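Udton Evening Classes - Household Sorting, week 2

Welcome back, everyone, and thank you for bringing your odds and ends along! Tonight we go on with the two-bin method, which asks only that you start with one mixed bin and take things out singly, without tipping the lot onto the floor (tempting, I know). Let small things stay beside big ones until their turn comes.
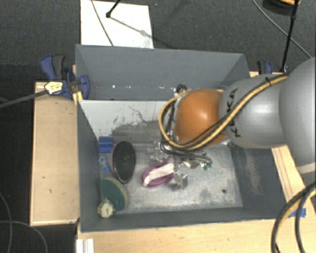
A reader of last term's handout wrote in to ask whether brushes should go with cleaning things or with bathroom things. Either is fine - pick one and stick to it.

For Thursday, please sort 22 items at home and bring your list.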